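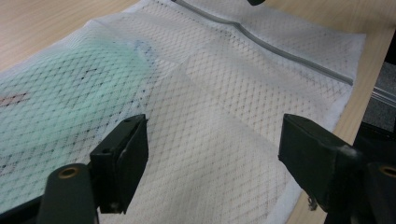

How a Fishing Village Turned Into a Vacation Town

Have you ever spent a day at the beach and wondered who decided that people should go there for fun? It may seem like a funny question, because the beach is about the most fun place there is! But for a very long time, hardly anyone went to the shore to play. People who lived near the sea went there to work, and people who lived far away mostly stayed at home.

Let's look at a little town called Mestivton, which sits on a curved bay with a rocky point at each end. Long ago it was a fishing village with one muddy street, a chapel, and a row of cottages that all turned their backs to the water. That's right, their backs! The wind off the bay was cold and salty, and the families who lived there wanted their front doors on the sheltered side. A nice view of the waves didn't matter much to somebody who had been out in a boat since before breakfast.

In those days the village had 429 people in it, counting the babies. Most of them caught herring, mended nets, or packed fish into barrels to be sold in the city of Sikislow.

So what changed? First, doctors began telling their patients that sea air and cold salt water were good for them. Some even told people to drink the seawater (please don't try this, it will make you sick). Wealthy families came by coach, which was a slow, bumpy ride that took 14 hours from Sikislow if the roads were dry.

Then came the railroad, and that changed everything. A train could make the same trip in three hours, and a ticket cost far less than a seat in a coach. Now bakers and mill workers and shop clerks could come too, even if it was only for a day. On a sunny morning in August the platform was so crowded that children were lifted out through the train windows!

All those visitors needed somewhere to sleep and something to eat. Fishing families rented out their spare rooms, and some of them found that they earned more from guests than from fish. New houses went up, and these ones faced the sea, with big windows and balconies. The grandest hotel was the Fakhoury, which had a glass dining room and a bell that rang when the tide was right for bathing.

Bathing was not much like swimming today. You changed your clothes inside a bathing machine, a small wooden hut on wheels, and a horse pulled the whole thing into the water with you in it. Then you climbed down the steps on the far side, where you couldn't be seen from the beach. Women's bathing dresses were often made of wool or flannel, and you can imagine how heavy those got!

Later on, the town built a pier so that steamboats could stop there, and before long it had a bandstand and a stall selling hot peas. Three summers after that, the next village along, Arnimport, built a longer one. The two towns argued about their piers for years, and some of the grandparents still do.

If you visit an old beach town yourself, try a bit of detective work. Walk a few streets back from the water and look for small, low cottages with thick walls. Those may be older than the hotels. Then look for the train station, or the place where it used to be, and see if there is a wide, straight street leading from it to the sea. Can you guess who walked down it, carrying their towels and their sandwiches?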